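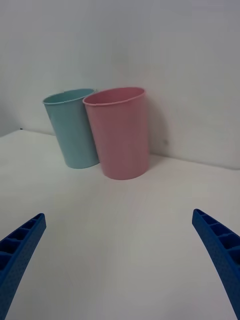

What has the Semple Adult Learning Fund paid for since the last report?

The grant has met the cost of evening tuition at the Cuveck centre, two part-time tutor posts and the travel bursary for learners living outside the town.

Enrolment and attendance

By the end of May, 163 adults had enrolled on the reading and number courses. Of these, 102 completed a full term. Attendance fell in the weeks when the evening bus was withdrawn, and the 7 pm class was moved to 5.30 pm for the remainder of the term. Fiona Yule continues to lead the reading course. Gediminas Šimkus took over number work in the spring and has rewritten the first unit, which learners had found too long.

Spending

Tuition and bursary costs are within budget. Room hire is overspent following a rise in charges at the Mota Street premises. We ask the Fund's agreement to move the unspent printing allowance to this heading. A revised table has been sent separately by Senga Purves.

Matters outstanding

Three learners are waiting for an assessment of dyslexia support. The assessor's visit has been postponed twice and a new booking has been requested. The lease at Cuveck is due for renewal, and Gillespie Galbraith is in correspondence with the landlord over the heating clause.

The next report will cover the autumn term and will include the results of the learner survey.

Donnie Skinner
Programme Manager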